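Teleop and Handheld Collection › Practice and Standards
Thread: Grasp rules for soft goods, draft 5 — comments please

fmatheson
Posted Aug 14, 2022

I've been asked to tidy up the Windholm handheld practice sheet before it goes out to the other sites. Most of it is settled. The part I want eyes on is section 8, clothing on beds and sofas. Current wording:

8.1 Lay the garment flat before the first grasp. No pre-made handles.
8.2 Grasp at a seam, hem or waistband where there is one. Single-layer cloth only if the task sheet asks for it.
8.3 Close until the cloth is held, then pause before lifting.
8.4 Fingers must not catch the bedding under the garment. If they do, open, back off and start the grasp again. Keep the recording and flag it.
8.5 Rooms stay as they are, apart from anything with a name or address on it.

Comments on 8.2 and 8.4 especially.

Fraser Matheson

trorby_lab
I'd drop 8.2. If every operator goes for the seam, you end up with a policy that only knows seams. We had 400 episodes of T-shirts at Trorby where everyone had been told to take the hem, and the thing was useless on a pillowcase lying hem side down. Leave the choice to the operator and log it.

lkhumalo
Disagree. An operator left to choose will choose whatever is closest to their hand, and by the end of a shift that's the same spot every time. A rule at least tells you what you've got. If you want variety, write it into the task sheet as a quota.

I'd keep 8.2 for heavy cloth and loosen it for light cloth. Denim is a good case for the seam rule. Stitching gives the tips something thick to close on.

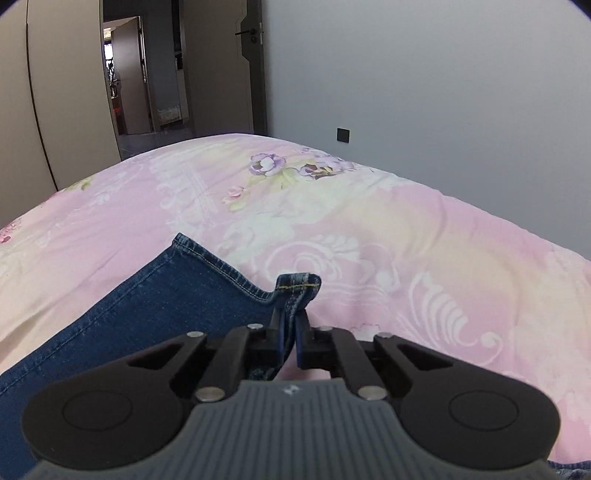
Tips closed on a stitched denim tab, garment on a printed comforter.

That's the hold I'd put beside 8.2 in the sheet. The tab is standing up between the fingers and the stitching is in view, so a reviewer can tell what was grasped. I'd want the same from anyone doing jeans or a jacket.

Lindiwe

studum_ops
Agree with Lindiwe on denim. My problem is 8.4. "Must not catch the bedding" is fine on a tight sheet. On a quilted or puffy cover the fingertips sink in before they close, and a reviewer can't always tell from the gripper view whether a bit of cover came along. We argued over 40 clips in May and changed our minds on half of them.

Can it say "must not lift the bedding" instead? Lifting you can check by watching the next few seconds.

fmatheson
That's better. I'll change it to "must not lift". Reviewers check it on the lift and not on the close.

trorby_lab
Fine with that one. Still not sold on 8.2. A quota in the task sheet only works if somebody reads the task sheet.

Separate point, 8.5. Open doors. If the door behind the bed is open you're recording the hallway and whatever is in it. Our site rule is doors shut, full stop. Should be the same everywhere.

lkhumalo
We went the other way at our site. Doors stay however the household has them, and the walk-through beforehand covers every space the camera could reach, hallway included. Shut doors in every bedroom clip is its own kind of bias. People live with them open.

The walk-through needs to be a written step, though. At the moment it's only habit, and new operators skip it.

studum_ops
Who signs for the walk-through? At ours it's the operator and the householder together. Takes 5 minutes. The Liem sheet has a line for both initials, happy to send it over.

fmatheson
Please do. Proposed for draft 6:

8.2 splits into (a) heavy cloth, seam or tab required, and (b) light cloth, grasp point per task sheet, logged either way.
8.4 "must not lift the bedding".
8.5 adds a walk-through of every space in view through open doors, initialled before recording. Sites can be stricter if they like, so Trorby can keep its doors shut.

trorby_lab
I can live with (b). Put me down as objecting to (a) — I'd want the colour and weight of the cloth logged as well before I'd trust it.

fmatheson
Noted. Weight is already in the log, and I'll add colour as an optional field. Draft 6 goes up once I have the Liem sheet.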